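Tea, a tray and whatever is in the fruit bowl

Notes from the Lornotora kitchen table
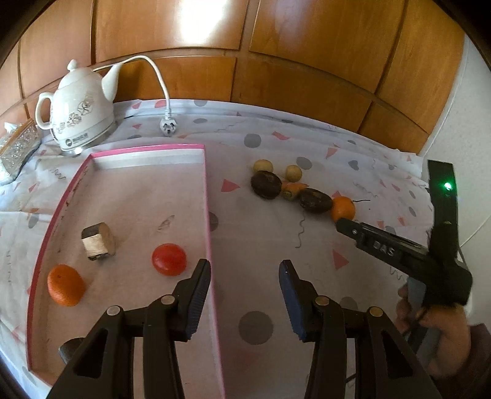

The table by the panelling, with the flowery kettle and the pink-rimmed tray.

Those of you who come in by the side door will know the little table against the orange-brown panels, because it is the first place anyone puts anything down. Shopping, gloves, post, somebody's half-finished crossword, it all lands there sooner or later. So when Aldo Cattaneo suggested last September that we should give the table a proper cloth and a proper job, I was all for it, though I did wonder how long it would last. Well, it is 12th February as I write this and the thin white patterned cloth is still going strong (it has been through the wash more times than I care to remember, and it comes up beautifully if you hang it straight away).

The job we gave it was sorting the fruit and veg. Whatever comes in for the week goes down on the cloth first, and then gets moved over to the big shallow tray once somebody has had a look at it. I know it sounds like a fuss over a few tomatoes, but it has made such a difference! We used to find the most dreadful things at the bottom of the old bowl, and you always smelt them before you saw them. In the tray you can see what you've got, the mandarins don't get squashed, and a tomato that wants eating today can sit near the side where people will notice it.

Then there is the kettle, which I must mention as three of you have asked me where it came from. It is the white ceramic one shaped like a teapot, with the brownish flowers drawn on it, and it was Kohei Oshima who brought it in, wrapped in two tea towels and carried on his lap the whole way on the bus. It does look as though it ought to be kept for best, but he won't hear of it, and he is quite right. Please do use it. All I ask is that you unplug it when you've finished and go gently with the lid, and if you are filling it for a crowd then do it in two goes, as it is heavier than it looks once it's full.

We are still short of a few things for the spring. A second tray would be lovely, any colour, so long as it has a bit of a rim to stop things rolling off. Small clean jars are always welcome, and so are mandarins while they are still good, as they vanish faster than anything else we put out. If you have a glut of something, leave it on the cloth with a note of when it was picked or bought, and Aldo will find it a home. He makes a very good soup out of nearly anything, and there is usually a bowl going spare at lunchtime.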